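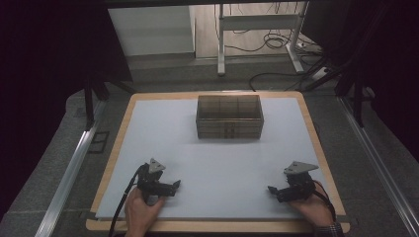
Higinio Arriaga
Bench lead, hand-held gripper station

Home | Notebook | Parts | Orders | Log in

Sat 2 November

Quiet building today, so I finally sat down with the shopping list for next year. I've been putting it off since May and the list has grown hair. I did most of it standing at the station between runs with the smoky organizer, which is a good way to do it, because you stop wishing for things and start noticing what bugs you.

First up, fingers. The pads are a wear item and we keep budgeting them like they last forever. The ones on now are scuffed. They still grip fine as far as I can tell, but I want spares in a drawer before I need them. Belteck wants 15 dollars a pad if we buy 40, and they won't break the box. That's more pads than I'd like to own, but the small packs from Verero cost nearly double and took forever last time (I had to call twice!). Going with Belteck unless someone yells.

Cables next. Every time I swing the right gripper out wide I'm thinking about the cable, and the floor behind the table is a bird's nest. I'd like a proper overhead run with some slack in it, plus a tray for the power strip. Grorlow quoted 933 for the whole kit, rails and clips and all. I nearly fell over, then I added up what we'd pay buying the bits one at a time and it's not that silly. Still, ask them for a price without the rails. We have plenty of extrusion already.

Then the big one, a second pair of grippers. I go back and forth on this! Temba says 90 days from order to dock, so if we want a pair by spring the paperwork has to go in this month. My vote is yes, and I'd take the same model with the same marker plates so we don't end up keeping two sets of calibration notes. A newer model would be fun, sure, but I don't want to spend the winter relearning where the trigger bites.
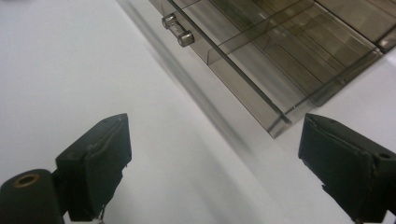

Left-to-right gap at the organizer, fingers open. Note the little knobs.

Those knobs are why I want to try narrower fingertips too. The blocks we have are chunky next to something that small, and I'd love a slim set for drawer pulls and the like. No quote yet. Could be we just print a few shapes and see what we like before paying anybody to machine them. Filament comes out of the general budget anyway.

Props: more see-through stuff, please. Smoked plastic is a nice change from cardboard boxes and it's cheap. I'd put a small line in for organizers, different tints and sizes, and leave it loose so whoever is out shopping can grab one.

Not buying: new carpet for the platform, new curtains, a fancier work board. All fine as they are.

To do Monday: email Grorlow about the no-rails price, get the Temba form signed, measure the fingertip mounts before I draw anything.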